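5.3 Loss of grip on the dustpan handle

The most frequent failure in the sweeping task did not come from perception or from the policy. It came from the contact between the right gripper and the dustpan. Over 934 recorded episodes, 526 ended in a stop, and the majority of those stops were traced to rotation of the pan about the axis of the gripper fingers. We describe the fault in some detail, as it went undiagnosed for most of August and affected the training data as well as the evaluation runs.

The two-fingered gripper closes on the pan near the junction of handle and scoop. The contact area is small, and the force applied by the brush acts on the lip of the scoop, well away from the fingers. When the brush pushes a light item such as bread, the resulting moment is low and the pan stays flat. When a sponge piece catches under the lip, the moment rises quickly and the pan pitches upward at the front. The gripper reports no change in opening width during this motion. The controller therefore continues to treat the pan as rigidly attached to the wrist, and the next lift is carried out with the scoop at an unknown angle.

Two consequences followed. In the milder case, items slid off the pan during transfer to the bag. In the more serious case, the corner of the pan was driven into the table during the return motion. On one occasion the right wrist exceeded its torque limit and the arm entered a protective stop, while the left arm, which runs on a separate safety controller, completed its stroke and struck the raised pan. The brush handle was damaged. No person was inside the work area, but the event showed that a stop on one arm was not passed to the other. This had been assumed in the original risk assessment and never tested.

Figure 4 shows the sweeping setup, with the pan in the right gripper and the brush in the left. 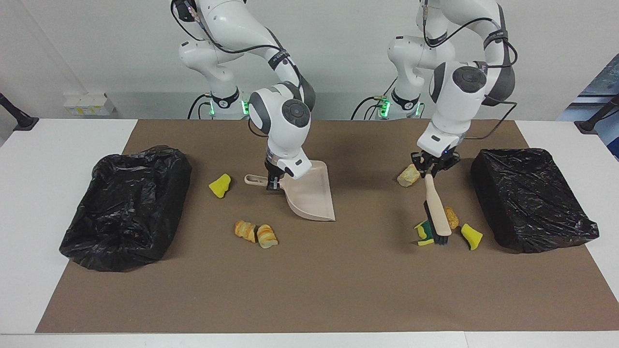

Three changes were made. First, the stop signals of both arms were wired through a common relay, so that a protective stop on either side halts both. Second, Hilde Dierckx fitted thin rubber pads to the fingers. These raised the moment at which slip begins but did not remove the problem, and the pads wore smooth after over 1,000 grasps. Third, a check of the scoop angle was added before each lift. If the estimated pitch differs from the commanded value, the arm lowers the pan and grasps it again.

Henk Schouten repeated the drop tests at the Sasstead site with the same pads and reported a similar wear pattern. Episodes recorded before the relay was installed remain in the training set, except those in which the two arms made contact. A keyed handle that prevents rotation would be a more direct remedy, and is left for the next hardware revision.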